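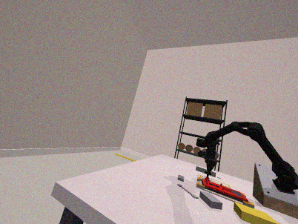 Black robotic arm over a pale table (computer render).

2018-06-21

PRESS RELEASE — for immediate use

Flomavia to open second restaurant in Mestlow

Flomavia, the family-run Georgian restaurant in Hollis, will open a second site in Mestlow this November. Old bank building, corner of the market square. 30 seats downstairs, 14 more at the counter facing the kitchen.

Same cheese bread, same dumplings, same walnut aubergines. New to Mestlow: a charcoal grill, a longer wine list and lunch six days a week. Closed Mondays.

"People have been driving over from Mestlow for years and telling us off about the parking," said owner Brenda Gosling. "So we're coming to them. The bread oven is ordered, the floor is up, wish us luck."

Head chef will be Mali Morgan, currently running the kitchen at Hollis. Her lamb and plum stew goes on the menu from day one — the sour cherry dumplings follow once she is happy with teh dough.

Bookings open in September, by phone or at the Hollis restaurant. Tables of eight or more need a deposit. Walk-ins welcome at the counter.

Menus and oppening hours on request from Brenda Gosling at Flomavia, Hollis.

ENDS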